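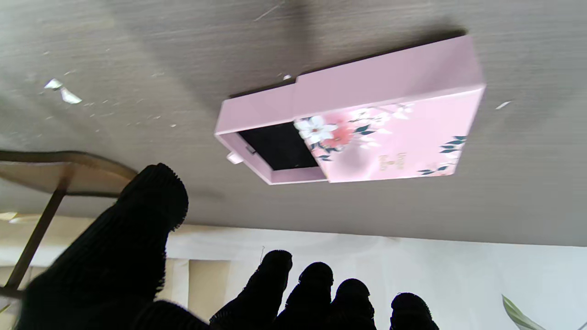
Vuelve el mercadillo de primavera y vamos con prisa, asi que lo importante primero: quedan 2 mesas. Dos. Quien quiera una que escriba esta semana, 40 euros la jornada completa, montaje desde las 8 de la mañana. Este año hay sección de envoltorios y cajas de regalo, que el año pasado se preguntó mucho - tipo cajón, como la rosa de la foto, con su forro negro y la pestañita blanca para tirar. También bolsas de tela, papel, cinta. Si vendéis joyería pequeña o jabones, preguntad antes de comprar por ahí, que sale mejor en pedido conjunto.

El pedido conjunto lo hacemos con Brillent. Mínimo 300 unidades entre todos, vamos por 305, o sea que sale seguro. Se puede seguir apuntando gente hasta final de mes. Los colores no se mezclan dentro del mismo paquete, lo siento, es cosa suya. Monti nos deja otra vez el almacén para guardar las cajas hasta el mercadillo, pero hay que recogerlas ese mismo dia, no al siguiente.
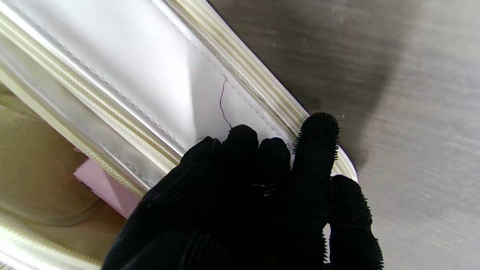
Otra cosa, los datáfonos. Sternura cambia la tarifa en abril y quien tenga el aparato antiguo tiene que devolverlo. Con el cargador. Si lo habéis perdido, decidlo ya y vemos qué se hace.

El taller de etiquetas de Posska se mantiene, por la tarde, en la sala de arriba. Traed tijeras propias y un par de productos vuestros para probar tamaños. No hace falta saber diseño ni llevar portatil. Plazas pocas, por orden de correo.

Y lo de siempre - el aparcamiento de atrás es solo para descargar. Descargáis y fuera. El mapa de puestos va en el próximo boletín, estamos esperando a que confirmen los de cerámica.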